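Small rooms, big sorting: notes for the evening talk
November 2023

(Slides on, lights half down. Say hello, mention the tea at the back.)

Opening. Ask who has a living room that also has to be an office, a laundry corner and a place to eat. Wait for the hands. I love this subject and I'm going to go too fast, so wave at me if I do!

Slide 2. The Prokance flats. 32 of them, all with nearly the same living room: one door, one long wall, one corner that swallows everything. I went round in October and came home buzzing. Same floor plan, and every household had done something different with it.

Slide 3. Start with the floor. Walk in, look down, and see how much of it you can cross without turning sideways. Tell the Vandora story here (the ironing board, the two rugs, the tray of seedlings). Keep it short, it always runs on.

Slide 4. Coffee tables. My favourite bit! People buy for the top and forget what's underneath. A drawer is worth having if it opens towards where you sit, and a shallow one is better, as you can see the lot at once. Remotes, pens, the tape measure. Batteries if you must. Round or oval tops are kind to shins in a narrow room.

Ask: what is in your drawer right now? Take three answers, no more.

Slide 5. Ledges. Any flat strip along a wall will collect bottles. Mine does. Give it one job or clear it on the same day as the bins.

Slide 6. The corner. Go tall and open, so things can be seen and moved on. The Engström flat had baskets on every level and I was quite jealous. Top level is the danger one: cloths and bags land there and stay for a month.

Slide 7. Leave this one up for a bit and let people look round it. 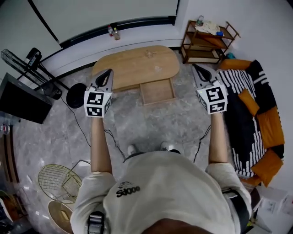 Slide 7: oval table with its drawer out, tiered shelf in the corner, sofa with throw and orange cushions.

Talk about the throw first. Black and white pattern, then those four cushions, and the whole side of the room wakes up. Lovely. Then the drawer, then the bottles on the ledge (back to slide 5), then the crumpled white thing on top of the shelf. Someone will laugh, let them.

Fans: a standing one needs a winter home. Ask where theirs goes.

Slide 8. Try at home: one drawer, one ledge, one top shelf. Twenty minutes with the radio on.

Handouts are by the door, the Cusar sheet has the measuring grid on the back. Questions till the hall closes.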